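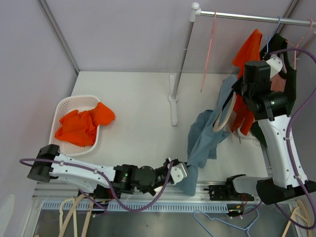
Stosness Wash Words

We use cookies to remember your language and to count visits. By continuing to read you accept this. Accept / Settings

README, last changed 5 January 2019

Stosness Wash Words is a word list about the care of clothes at home: washing, wringing, hanging, folding, ironing and putting away. It contains almost 2000 entries from the spoken language of Stosness and the villages near it, with translations into English. I began it as a private list for my own use, and later other people asked for a copy, so I have tried to bring it into an order that a stranger can follow.

What is in the folder

words.csv is the main file. It has one entry in each line.
speakers.csv gives the village and the decade of birth of each speaker, but no names.
sources.txt lists the household books from which the older words were copied.
changes.txt tells what was corrected and when.

All files are saved as UTF-8. Please check this setting when you open them in a spreadsheet program, otherwise the letters with accents will be damaged. The separator is the semicolon, as many translations contain a comma.

The columns of words.csv

There are five columns.

word: the form as the speaker said it, in the spelling explained below.
meaning: a short English translation.
place: the village, or "book" when the word comes only from a written source.
speaker: a code which leads to speakers.csv.
note: everything that did not fit elsewhere. It may be empty.

Where the words come from

The spoken part was collected from 21 speakers in 14 villages. Most of the visits were made in October, when the outdoor lines are taken in and people speak willingly about drying. I did not read questions from a sheet. I asked the speakers to tell me how the washing was done in their parents' house and how they do it now, and I wrote down the words as they came. Afterwards we went through my notes together.

The written part comes from household books kept in the Bemasow town archive. Some of them were kept by servants from Florano, and their words are therefore not always local. Such entries have the mark F in the note.

Spelling

There is no official spelling for this dialect. I follow the system used by the Bemasow reading circle, with one exception: a long vowel is always written double, also at the end of a word. Where two villages differ only in the vowel, both forms have their own line.

Words for hanging

This group is the largest and also the most difficult. The older speakers have separate verbs for hanging a thing over a line, hanging it by its corners and hanging it on a hook. The younger ones have kept only the last of these and use it for everything. For the clothes hanger itself there are many names. In the upper villages it is called "shoulder", in Holanda "little yoke", and several speakers use one word for the hanger and another for its hook. I translated all of them as "hanger" or "hanger hook" and left the literal meaning in the note.

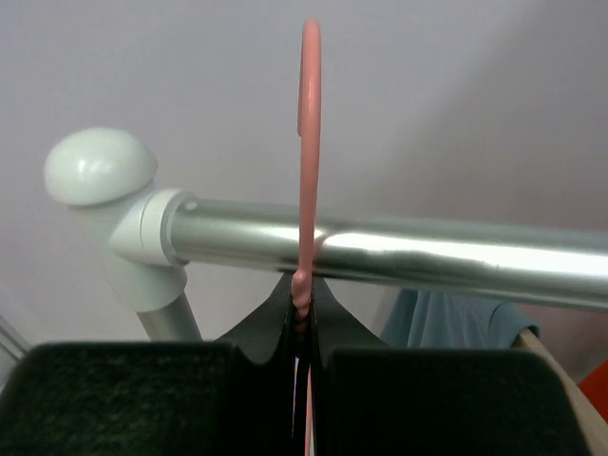

Known problems

The ironing words are weak. Few speakers wished to talk about ironing, and the books say little about it.
Some words for baskets may be entered twice, once for the empty basket and once for the full one. I was not sure if these are really different words.
The place column has "Holanda" both for the village and for the farms above it.
Plural forms are missing for most nouns.

Use and citation

You may copy and change the files for study, teaching or private use. Please name the list and its author: Oluf Steinarsdóttir, Stosness Wash Words. If you publish a corrected version, describe your corrections in changes.txt and do not remove the old lines there.

Corrections from speakers of the dialect are very welcome. Please write the village with each word, also when you believe that the word is the same everywhere.

Subscribe to our newsletter and hear when new word lists are added. You can unsubscribe at any time.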